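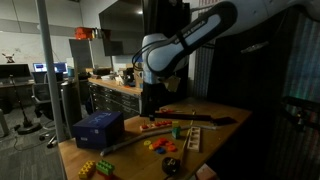
Shapes, pegs and blocks on the worktable at Plivon.

Plivon opens its new toy sorting room this February, and I couldn't be happier to tell you about it! I'm Guangming Qian, and I've wanted a proper table for this stuff for years - a big butcher-block one where orange and red shapes can get spread out next to a peg board and nobody minds the mess.

We start with 563 donated sets. My colleague Man-sik Cho matches stray pieces to the right wooden trays, and sets go out to 37 preschools (Coppens is handling the deliveries, thank you!).

Got blocks or pegs to give away? Drop them at our Amow Street door any morning after 9.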